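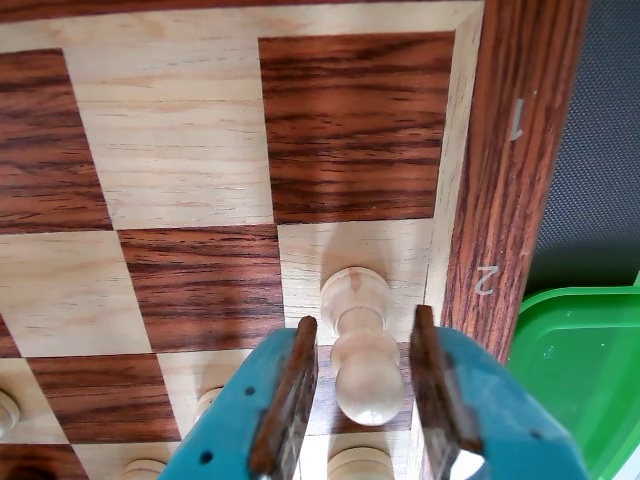 One light pawn on its square, with the fingers on either side of it.

I joined the robotics club in September thinking I would write code, and so far I have mostly moved chess pieces. Our project is an arm that can set up a board from a pile and put it away again. It doesn't play. Nhyira Korletey, who runs the vision side, wants it to play by spring, but we voted to get the setup right first.

The pawns are the hard part. They are small and round on top, and if the fingers close too high the pawn squirts out sideways and takes a neighbor with it. Closing low works better, but then the fingers have to fit between the pieces next door. We changed the finger shape twice over this. The arm is called Uvus, after a typo in the first config file.

Last week we ran 50 pickups in a row with only pawns. It got 32 clean. Of the other 18, most were the arm coming down a few millimeters off toward the edge of the board, so I think the calibration drifts as you move away from the center. Yasuo Ishida thinks the table moves when people lean on it. We're going to clamp the table and run the same 50 again before touching the software.

Things still on my list:
- write down the square heights properly, not on my hand
- redo the calibration from all four corners
- try the knights, which I've been putting off

The regional showcase at Jelano wants a two-minute demo. A full setup is 32 pieces and we are nowhere near two minutes, so we'll probably do one row of pawns and stop there.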